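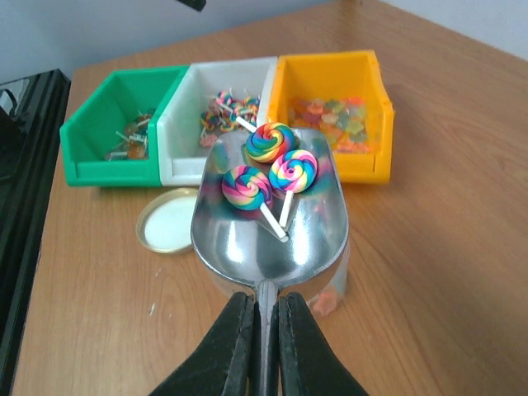

I run the client side of a small bookkeeping practice and need to work out whether our referral scheme pays for itself. We send existing clients a mailing each February and ask them to pass our name on. In the last one we changed the enclosure to sweets, swirl lollipops striped in pink, blue, yellow and green on white sticks, and printed a referral code on the card. The list was 400 clients. We had 14 enquiries quoting the code, and 5 of those signed an engagement letter.

My partner says the scheme should be judged on fees billed in the first year. Our CRM (Pirkum) only records the source of the first contact, so anyone who found us by search and was then nudged by a client is logged as search. Two questions:

1. Which figure should go in the report, enquiries or signed clients?
2. Is there a sensible way to record a second source without moving to another system?

Posted 27/04/2021

---

**Answer 1** (accepted)

Report both, but base the decision on signed clients and the margin on their work. Enquiries tell you whether the mailing was read. They say very little about whether it was worth sending.

For the cost side, include:

- print, enclosure and postage
- staff time for packing, at cost rate and not charge-out rate
- time spent on first calls with enquirers who did not sign
- any fee credit given to the referring client

Most practices leave out the third item, and it is often the largest. Divide the total by the number of signed clients and compare that with the first-year margin per client. If your clients tend to stay, show a second line using expected margin over the whole engagement, with the retention assumption written next to it.

On the second question, add a custom field called "Also heard from" and make it mandatory at the engagement letter stage. Ask the client directly and do not infer it. Leave the original source field alone or your earlier reports will stop matching.

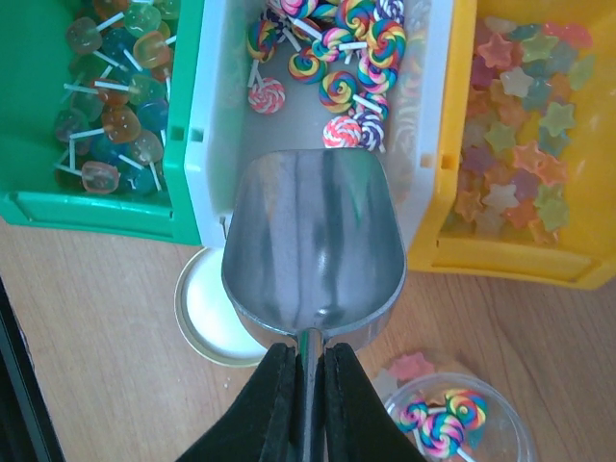 *Metal scoop and lollipops in a green bin.*

Check as well whether the code was quoted by the new client or filled in by whoever took the call. At Morley we had both in one field and had to discard a year of data.

---

**Answer 2**

We moved from Pirkum to Nendameck for this. It does multiple sources. Export is slow.

---

**Answer 3**

Agree with the first answer on cost. I would add that a single mailing with no control group can't tell you what the enclosure did. Next time split the list at random, send one half the card only, and keep the codes different. The numbers will be small, so treat one round as a hint and repeat it before changing the budget.

Also check your professional body's rules on paying for introductions before you offer fee credits. Ours wanted the arrangement disclosed in writing to the new client.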